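Re-shelving the back room
2024-11-26
Filed under: Storage

The back room at Clodport has had the same white cubby unit since we moved in, and until this month it was filled in order of arrival. Whatever came through the door went into the nearest gap. That works until the gaps run out, and they ran out in the winter. I have now redone it from the top down, and these are my notes, mostly so I can do the next one faster.

The unit is a tall open one, no doors, with drilled holes on the inside faces of the cubbies. The holes take shelf pins, in theory. I tried two sizes of pin from the hardware shop in Trallport and neither was a good fit, so I have left the internal spacing as it is.

First step was measuring. Each shelf was sagging or not sagging, and I wanted a number. A straight edge across the front and a feeler gauge under the middle gives you the deflection. The worst one was 2 mm out, under a row of old Sayce catalogues. I took the catalogues off, left it overnight and measured again. It had come back most of the way. I now treat paper as the heaviest thing in the room and it lives at the bottom.

Second step was weighing. I used the luggage scale with a loop of strap, which is slow but repeatable. My limits are arbitrary but I stick to them:

Floor level: anything at all, including paper and paint.
Waist to shoulder: things used every week.
Above shoulder: cardboard boxes only, closed, one deep.

The one-deep rule has caused the most argument in this house. It wastes the back of the shelf. It also means that every box up there can be pulled without shifting another one, and that the label is always at the front. I'd sooner lose the space.

Labels are plain paper, 200 mm wide, with the contents in marker and the date packed in pencil. I tried the Wutix label tape for a while. It lifts off brown cardboard after one summer and takes a layer of the box with it. Paper and wide clear tape has been better. Put the label on the short side, as that's the side that faces out, and low down, so it can be read from the floor.

Box size matters more than I had expected. A box that is nearly the width of the cubby is hard to get hold of from below. I leave 20 mm each side for anything above shoulder height.

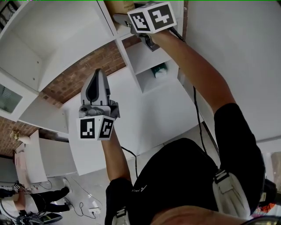
The other thing about the high shelves is order of loading. Start at one end and work across, and set each box flush with the front edge before letting go of it. A box left proud of the shelf gets knocked, and one pushed too far in has to be fished out with a ruler. Flat-bottomed boxes slide well on the white panels. Anything with a taped base drags, and if the tape has a loose corner it will fold under and stick. Run a thumb along the seam first.

Still to do:

- A strip of timber behind the top row to act as a stop. It would settle the pushed-too-far problem.
- The bag of odd screws, which has been moved three times and sorted none.
- Part number 424 from the old Sayce list, a bracket for the wall fixing. I have one and need a second - if the Trallport shop can't get it I'll make one up from flat bar in December.

I'll measure the deflection again once everything has been up for a few weeks, and put the figures in a comment under this post.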